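Household Guidance: Table Linens and Drawer Liners
Drakwood Residents' Information Service
Updated 22nd August

Residents are asked to follow the advice below when cleaning and storing table coverings. Most damage reported to this office results from poor storage between uses.

Fabric tablecloths
Shake the cloth outdoors before washing. Treat grease marks with a small amount of dish soap and leave for 47 minutes, then wash on a cool cycle. Fringed or scalloped edges should be placed in a mesh bag. Do not tumble dry printed cloths – high heat dulls the colors.

Press the cloth on the reverse side while it is slightly damp. Long cloths may be folded in 3 and hung over a padded bar. 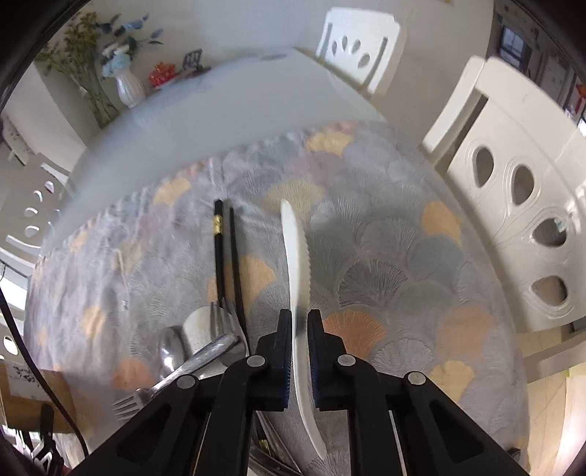
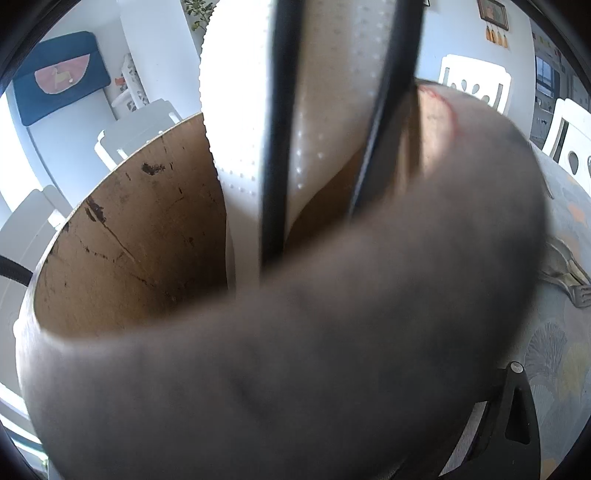 Plastic liners and covers
Plastic sheets should be wiped with a soft cloth and mild soap, then dried fully on both sides. Store them rolled, with the printed or textured side facing out. Folding leaves creases that may become permanent, particularly in cold rooms.

A liner that will not lie flat may be rolled in the opposite direction and left overnight. Weights should be placed at the corners only. Cut liners to size with sharp scissors, allowing a small margin – it is easier to trim a second time than to replace the sheet.

Storage areas
Keep linens away from hot pipes and outside walls. Shelves should be emptied and wiped twice a year, in spring and again in October. Cedar blocks may be used but must not touch the fabric.

Questions may be directed to Liam Penrose, Household Services, extension 344.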